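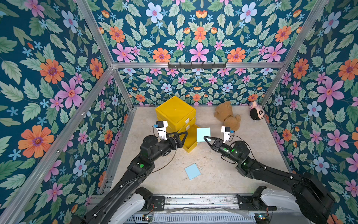

Re: Paste keeps going off before the second drop
From: Kavitha Nambiar
To: paperhanging list
January 12, 2024

On the paste question, Szabolcs Szénási wrote:

> I am hanging a large floral, 200 gsm non-woven, on a lined wall. Lining is the
> Mendance 1,000 grade, hung in September and left bare. First drop goes up well.
> By the time I have the second one level the paste along the join has started
> to grab and I can't slide the paper across to close the seam. Mixed to the
> packet. Room is heated. Should I be pasting the paper instead of the wall?

I would leave the method alone and look at the wall first. Bare lining paper takes water out of the paste quickly, and more so in a heated room. You have not said whether you sized it. If you didn't, put on a thin coat of the same paste, let it dry overnight, and start again the next day. That alone gives you a good deal more time to slide.

Other points, in no special order:

Paste one drop's width plus a hand's breadth, no more. A lot of people roll out two widths to save trips to the bucket, and the second width is half dry when they reach it.

Turn the radiator off the evening before and leave it off until the last drop has been up for a day. Fast drying also opens seams overnight, even where they were tight when you left them.

Check the repeat on the label against the paper itself. I had a batch from Thampi last year marked as a straight match which was in fact a half drop, and with big flowers the error is plain from across the room. Lay two lengths side by side on the floor before cutting the rest.

Dark grounds show white at the seams if there is any gap. I run a little matching chalk pastel down the cut edge of each length, from the back, before hanging. Test it on an offcut, as some inks smear.

Uriel Cervantes posted his mixing notes for the Prendus powder a while back and they are still in the archive. He goes slightly wetter than the packet for non-wovens. I tried it on 3 walls and had no trouble with slip or staining - but mine were all sized.

If it still grabs after sizing, post the batch number and I will compare it with what I have here.

Kavitha

4 replies
Share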